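Holtness Table Guide, Section 4: Covering and Setting
By the Holtness manuals desk - August
52 shares | 19 comments

1. Lay the cloth over the tabletop and let it hang past the front edge. Bamex says its cloth needs no ironing. Iron it anyway.

2. Smooth from the center out. The "self-leveling" weave is a nice claim - we still use our hands.

3. Set the bowl down on the cloth, then put the fork in it.

Note: An orange bowl on a beige cloth is easy to find. Whether it improves dinner is another matter. 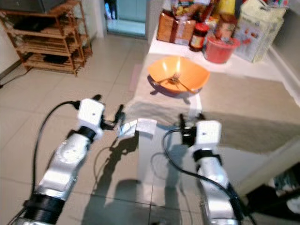

Kadrić writes that step 3 is wrong and the fork should go beside the bowl, as a fork left inside gets knocked out when anyone tugs the cloth. Fair, though we doubt a loose fork fares better.

CAUTION: Do not pull the cloth straight with dishes on it. Lift them off first, whatever the package says.

4. Check the overhang again before serving.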